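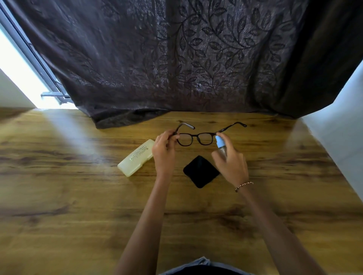 A cortina das trepadeiras, a mesa e uns óculos de armação escura, a meio da manhã.

Início | Crónicas | Casa | Arquivo | Sobre mim | Contacto

Em defesa da cortina escura

Vou dizer já ao que venho: gosto de cortinas escuras. Gosto muito! E estou cansada de as ver tratadas como se fossem uma doença da casa, uma coisa que se cura com linho branco e boa vontade. Em janeiro li três artigos seguidos sobre «como deixar entrar a luz» e nos três a primeira medida era a mesma, tirar as cortinas da avó e pôr uns panos transparentes que não tapam coisa nenhuma. No fim do terceiro fui à sala, olhei para a minha (castanho-arroxeada, com um brilho meio metálico, cheia de folhas pontiagudas a subir por ali acima) e pedi-lhe desculpa em voz baixa.

A cortina veio com a casa. Era da Rhonda Bouchard, a senhoria anterior, que ma deixou com um bilhete preso à bainha a dizer «deita fora se quiseres». Não quis. Quer dizer, no princípio quis um bocadinho, porque o Thodoris entrou, pousou as malas e perguntou se tínhamos alugado uma capela. Mas era inverno, a janela deixava passar um frio danado e fui adiando. Ao fim de um mês já não a trocava por nada.

É que a luz, sozinha, não faz uma sala. Ora experimentem viver numa divisão com a parede branca, o teto branco, o cortinado branco e o sol a bater de frente. Às dez da manhã anda-se de olhos semicerrados dentro da própria casa! Com a cortina corrida até onde eu gosto, que é deixar livre só um pedaço da janela à esquerda, o sol entra em faixas e cai na ponta da mesa. Apanha o verniz, faz aquelas riscas pálidas e brilhantes, e o resto da madeira fica da cor que tem, mel com veios escuros e os nós todos à vista. Se abrisse tudo, ficava tudo igual e eu deixava de reparar na mesa.

E a mesa merece. Paguei por ela 300 euros num armazém de velharias chamado Lovgate, a regatear com um senhor muito sério, e a minha amiga Aaliyah ainda hoje acha que fui roubada. Diz que os nós são defeito. Eu acho que são a melhor parte, passo-lhes o dedo por cima quando estou ao telefone. Temos esta discussão de cada vez que ela cá janta e nenhuma das duas cedeu um milímetro.

Bom, os óculos. Foi por causa deles que comecei a escrever isto, e já me ia esquecendo. Comprei uma armação nova na Brunum, quase preta, grossa, depois de uns 54 minutos a experimentar modelos em frente a um espelho com uma iluminação de sala de operações. O rapaz da loja, muito simpático, garantia que com «luz neutra» se vê melhor o que nos fica bem. Pois eu cheguei a casa, segurei neles por cima da mesa, com a cortina atrás, e só aí percebi de que cor eram. Castanhos! Um castanho tão escuro que na loja me tinha passado por preto. Foi preciso um fundo castanho-arroxeado e um bocado de sombra para eu ver o que tinha comprado.

Daqui tiro uma opinião que defendo contra quem quiser: as casas precisam de um canto escuro. Do lado direito, junto à parede branca, a minha cortina cai numa dobra funda e fica quase negra, e é para lá que descanso a vista quando passo horas a ler. O Jaxon, que vende tintas e portanto tem interesse no assunto, diz que aquilo «come a sala». Come, sim senhor. A sala é que está bem mais gorda do que precisa.

Admito os contras, que os há. A bainha é comprida demais e amontoa-se toda na borda de trás da mesa, de maneira que, quando sirvo a sopa, faço-o com algum cuidado. Apanha pó como se lhe pagassem. Lavá-la é trabalho para um dia inteiro e para duas pessoas que gostem mesmo uma da outra. Pedi um orçamento para a encurtar e limpar e veio de lá um número que dava para um cortinado novo, dos tais brancos. Também sei que o desenho das trepadeiras não é para todos os gostos. Do lado da janela mal se nota, de tão lavado pela claridade, mas ao centro e à direita é folha em cima de folha, com as nervuras todas desenhadas. Há visitas que se sentam de costas para ela.

Mesmo assim fica. O que me irrita nas modas de interiores é esta ideia de que a casa tem de estar sempre pronta para ser vendida, clarinha, sem nódoas, sem folhas, sem ninguém. A minha não está à venda. O Archie Semple, meu vizinho de baixo, ofereceu-se para ma comprar (a cortina, não a casa), e disse-lhe que talvez lha deixasse em testamento. Ficou de me emprestar o escadote para eu lhe sacudir o pó lá em cima, e até hoje estou à espera.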